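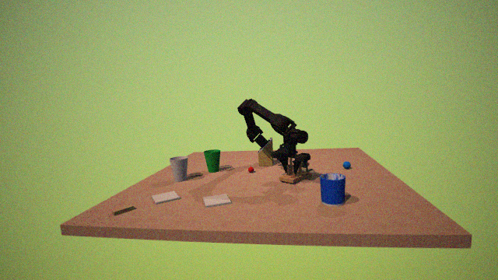
## 3. The Simulated Bench

The physical arm described in Section 2 lives in a shared workshop and can be used only when the table saw is off. The extraction system and the motor drivers share a circuit, and the circuit has made its preference clear. We therefore did most of the development on a simulated copy of the bench, which draws less current and can be left running overnight without a note taped to it.

**Figure 1.** *The simulated bench, seen from a low angle. The arm stands on its tan base plate with the two-fingered gripper near the upright box. Gray and green cups and the red ball are to its left, with two white tiles and a dark olive-green bar toward the near left corner; the blue ball and the large blue cup are to its right.*

### 3.1 Modeling choices

The simulator is Mustska, chosen over two better-known packages on the grounds that it compiled. Arm geometry came from the same files we used to cut and print the real parts. Link masses were measured on a kitchen scale, with the cabling included where it could be persuaded to stay on the pan. The base plate is modeled as rigid and fixed to the tabletop. The real one is fixed with four screws, one of which is a different length from the other three, and we made no attempt to reproduce this.

As Figure 1 shows, we spent nothing on scenery. The tabletop is a plain brown slab with no legs, hanging in a yellow-green void. An early version included the workshop walls, a pegboard and a fairly handsome vise. Removing them changed no result that we could measure and cut the render time by more than half. The backdrop color is the one the first configuration file happened to contain. We meant to change it in April and have since grown used to it.

Shadows were kept. We had switched them off along with the walls, and the color segmentation step, which had been tuned under the workshop lamps, promptly became much too good. A detector that never sees a shadow learns nothing about them, and on the real bench it went on to treat the arm's own shadow as an object worth picking up. With soft shadows restored, the simulated detector makes mistakes of the same kind as the real one, and we take this as progress.

### 3.2 Objects

The object set was picked for shape. Balls roll when touched badly. Cups are open at the top and serve as targets, but they can also be knocked over, so a careless approach is punished twice. The box stands upright and tips if the fingers close off center. Tiles and the bar lie flat and leave the gripper very little to hold.

Colors were assigned so that a color alone would not always settle the matter. The word "blue" picks out both a ball and a cup, and the two white tiles look nearly the same in size and color, so an instruction naming a tile has to say which one. We wrote the early instructions ourselves and left this out of several of them. The controller's choice in those runs was defensible, and we scored it as correct after a short argument.

### 3.3 Task protocol

Each episode starts from a saved layout. The controller, Plikel, receives one rendered view and one written instruction, then has 16 seconds of simulated time to finish. Instructions are of the plain sort: put the red ball in the green cup, move the box next to the gray cup, place the bar on a tile. An episode counts as a success if the named object ends up where it was asked for and no cup has fallen. There is no partial credit. An earlier scoring scheme awarded some, and the arm became very skilled at nearly doing things.

We ran 600 episodes. Ten were discarded when the solver let the box sink partway into the tabletop, where it stayed, beyond the reach of any gripper, leaving 590 for analysis. Of these, 259 were successes. We had hoped for more, and the abstract was written at a time when we expected it.

### 3.4 Where it fails

Failures fell mostly on the flat objects. The fingers on the real arm are slender, with a rubber pad glued to each tip, and the simulated contact model gives those pads more grip than the glue has ever justified. Even so, the bar was seldom lifted. The usual outcome was a slow push toward the near edge – often over it, at which point the bar fell through the void and was recorded by the logger at ever larger negative heights until the episode timed out.

A second group of failures came from the viewpoint. From low down, the arm hides part of whatever it is working on, and the far side of the box had to be guessed. Plikel guesses with confidence. Raising the viewpoint helped with the box and made the cups harder, as their rims and bases drew together in the view and height was misjudged. We kept the low view to match the real bench, where the camera is clamped to the only shelf that was free.

The large blue cup gave less trouble than expected. Being close to the viewer, it takes up a good deal of the image, and we had assumed that the controller would reach for it whenever in doubt. It did this mainly when told to find the blue ball, and adding the word "small" to the instruction removed most such cases. The same word did nothing for the tiles.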